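**Wohnungsgenossenschaft Brinis eG sucht zum 1. April: Sachbearbeitung Betriebskosten (m/w/d), unbefristet, Vollzeit oder Teilzeit ab 68 %**

Die Brinis eG verwaltet 1.456 Wohnungen in den Siedlungen Nuster und Stistell, dazu Garagen, zwei Waschhäuser und einige Gewerbeeinheiten. Die Stelle gehört zum Team Abrechnung. Die bisherige Stelleninhaberin geht im Sommer in den Ruhestand, eine gemeinsame Einarbeitungszeit ist eingeplant. 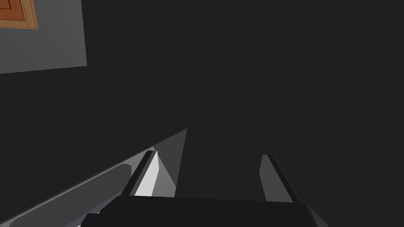

*Greifer mit zwei Fingern, Computergrafik*

## Ihre Aufgaben

- Erstellung der jährlichen Betriebs- und Heizkostenabrechnungen für beide Siedlungen
- Prüfung und Kontierung der Rechnungen von Versorgern, Winterdienst, Aufzugswartung und Gartenpflege
- Abgleich der Ablesewerte mit dem Messdienst, Klärung von Schätzungen und Mieterwechseln
- Beantwortung von Rückfragen und Widersprüchen, schriftlich, am Telefon und in der Sprechstunde am Dienstag
- Pflege der Umlageschlüssel und Stammdaten in unserer Verwaltungssoftware
- Anpassung der Vorauszahlungen nach Abschluss der Abrechnung

Der Arbeitsanfall ist ungleich verteilt. Zwischen Februar und Juni ist am meisten zu tun, größere Urlaube legen wir deshalb in die zweite Jahreshälfte.

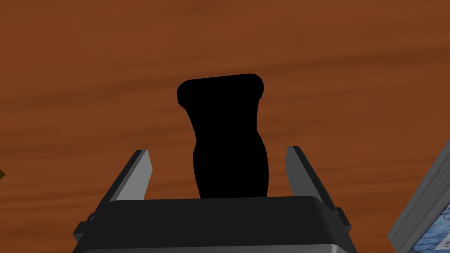

*Schwarze Form vor Holzmaserung, Computergrafik*

## Was Sie mitbringen

Eine abgeschlossene kaufmännische Ausbildung, gern in der Immobilienwirtschaft. Bewerbungen aus Steuerbüros oder der Buchhaltung sind ebenfalls willkommen. Kenntnisse der Betriebskosten- und der Heizkostenverordnung sollten vorhanden sein oder im ersten Jahr erworben werden, die Lehrgangskosten übernehmen wir. Sicherer Umgang mit Tabellenkalkulation ist nötig, ebenso gutes Deutsch in Wort und Schrift. Polnisch, Portugiesisch oder Türkisch sind in der Sprechstunde von Vorteil. Ein Führerschein wird nicht verlangt.

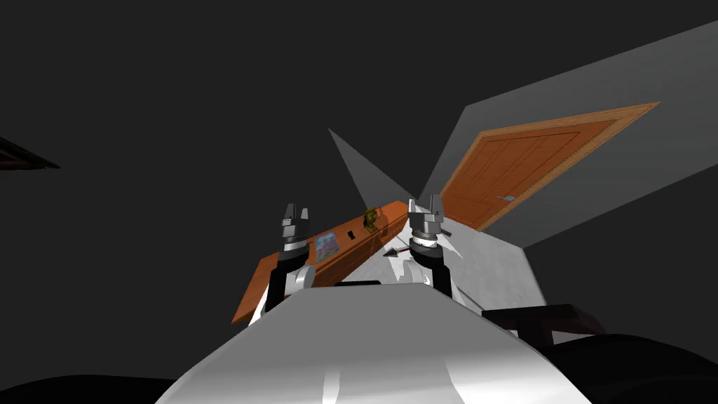
## Was wir bieten

- Vergütung nach Tarifvertrag der Wohnungswirtschaft, Eingruppierung je nach Erfahrung
- 37 Wochenstunden bei Vollzeit, Gleitzeit mit Kernzeit von 9 bis 14 Uhr
- nach der Einarbeitung bis zu 2 Tage pro Woche mobiles Arbeiten
- 30 Tage Urlaub, Heiligabend und Silvester frei
- 100 Euro monatlicher Zuschuss zur Altersvorsorge
- auf Wunsch Aufnahme in die Vormerkliste für eine Genossenschaftswohnung

Der Arbeitsplatz liegt in der Geschäftsstelle Nuster, zweites Obergeschoss, mit Aufzug erreichbar.

## Bewerbung

Bitte senden Sie Anschreiben, Lebenslauf und Zeugnisse in einer PDF-Datei an die Personalstelle, Kennwort „Major“. Bewerbungsschluss ist der 25.10.2024. Fachliche Fragen beantwortet Lech Kozłowski, Leiter der Abrechnung. Für Fragen zum Verfahren ist Edileuza Meireles zuständig. Die Gespräche finden im November vor Ort statt, Fahrtkosten können wir leider nicht erstatten. 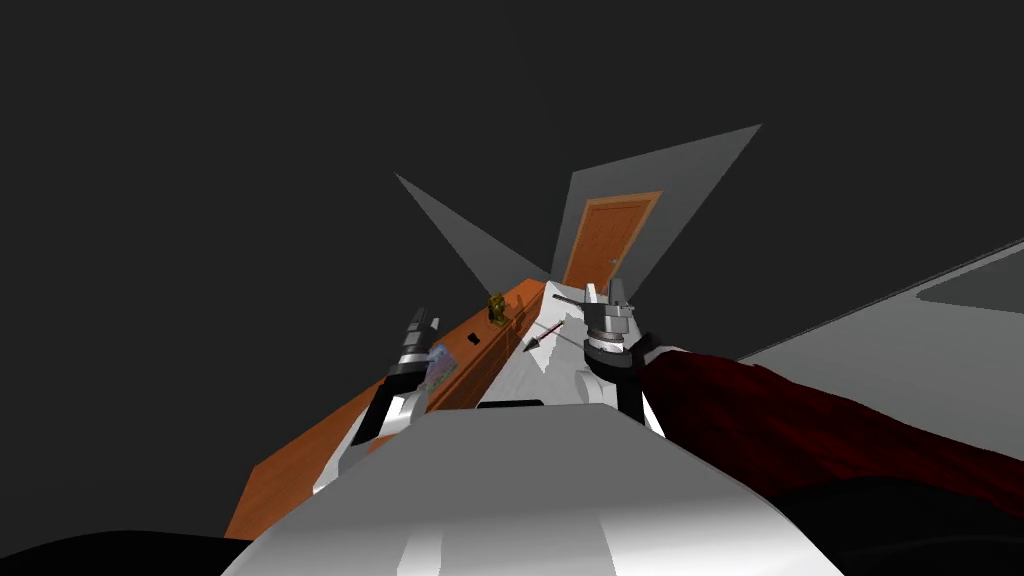

**Kann die Stelle auch zu zweit besetzt werden?**

Eine Teilung ist möglich, wenn sich beide Personen gemeinsam bewerben und die Sprechstunde am Dienstag immer abgedeckt ist. Bitte vermerken Sie dies im Anschreiben.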